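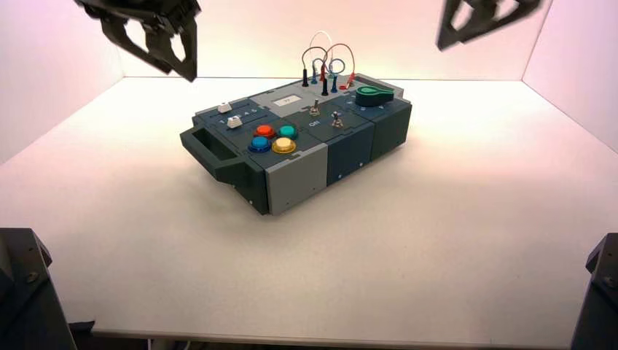
Chapter 2
Shapes That Fit Together

Flat shapes can be joined edge to edge in more ways than you might expect, and this chapter is where we start to find out which ones work and why. You already know the easy case: squares sit next to squares, corner to corner, and you can keep going until you run out of floor. But an edge doesn't have to be straight! Look at the board on the white table, where the panels meet along jigsaw-like seams. A line like that, full of ins and outs, follows a simple rule. Wherever one piece bulges out, its neighbour has to curve in by the same amount. Keep hold of that rule, as we'll use it to turn plain old squares into fish, boots and some very odd-looking birds before the chapter is over.

When a shape (or a small set of shapes) covers a flat surface with no gaps and no overlaps, the pattern is called a tessellation, or a tiling. Mathematicians imagine the surface going on forever in every direction. A bathroom floor stops at the wall, of course, but if you can see how the pattern would carry on past the skirting board, you have a tiling in the sense we mean.

What you will need from Chapter 1

Angles around a point add to 360 degrees. Angles in a triangle add to 180 degrees. You should also be able to work out the interior angle of a regular polygon. If that last one is rusty, go back and redo the pentagon and hexagon questions now. It will take you ten minutes and you'll be glad of it by Section 2.2.

The courtyard at Pirkevthorpe

Ewan Maihi lays paving for a living, and a few years back he took on a small square courtyard in Pirkevthorpe. The owner wanted 400 square pavers in a plain grid, which makes 20 rows of 20. Each paver was 400 mm along the side, so the finished courtyard measured 8 metres by 8 metres (we're leaving out the grout lines to keep the sums clean). Nothing hard so far.

Then the owner changed her mind and asked for regular pentagons. She had seen a single pentagon paver in a shop in Campos, loved it, and wanted a whole courtyard of them. Ewan cut a few out of cardboard on the kitchen floor that night. Three of them went around a point quite nicely and left a thin wedge of floor showing. He tried to slide a fourth one in and it wouldn't go.

Try it yourself before you read on. Trace a regular pentagon, cut out four copies and push them around on your desk for a while. The wedge is always there, and it's always the same size. Each interior angle of a regular pentagon is 108 degrees, so three of them make 324 degrees. You need 360. The missing 36 degrees is the wedge Ewan was staring at, and a fourth pentagon wants three times that much room.

He ended up using hexagons. Interior angle 120 degrees, three to a point, 360 exactly. The edges of the courtyard gave him a lot of cutting to do, and we'll come back to how much in Exercise 2C, because working out the waste along a straight wall is a lovely problem in its own right.

Only three

One of the really satisfying results in school geometry is that just three regular polygons can tile the plane on their own, edge to edge: the equilateral triangle, the square and the regular hexagon. The proof fits on half a page. You'll write it yourself in Section 2.2, using nothing except the angle facts listed earlier.

Let go of the word "regular", though, and the doors fly open. Every triangle tiles the plane. Long skinny ones, lopsided ones, any triangle you care to draw. Every four-sided shape does too, even the dented ones that look like arrowheads! Most students don't believe this the first time they hear it, and the cure is scissors. Some pentagons work as well (the simple outline of a house, a square with a triangle for a roof, is one of them), so Ewan's customer could have had five-sided pavers after all if she had been willing to give up the equal angles.

Borrowing from one side, paying back on the other

Back to those wavy seams. Take a square of card. Cut a bite out of the left-hand edge, any shape you like, and slide that piece straight across to the right-hand edge and tape it on. Your new shape has exactly the same area as the square, since you haven't thrown anything away, and it still tiles. The bump on each tile drops into the hollow of the next one along. Now do the same from top to bottom with a different bite.

Mutua Langat, who makes wooden puzzles in Unddale, starts most of his designs this way. His largest has 1000 pieces, all the same shape, and it can be put together in any order because every piece fits beside every other. An ordinary picture jigsaw is different. Its tabs vary from piece to piece, so most pairs won't join. Think about which of the two puzzles would be harder to finish, and jot down your reasons. We'll ask again at the end of the chapter.

Before you start Section 2.1

Find two tilings at home or on the way to school. Brickwork counts, and so do fences, floor mats and honeycomb. Sketch each one, mark a point where corners meet, and write the size of every angle around it. For brickwork, look closely at the points where a corner touches the middle of a long edge. What is the angle on the flat side?

Bring your sketches, some stiff card, a ruler and a roll of sticky tape to the next lesson.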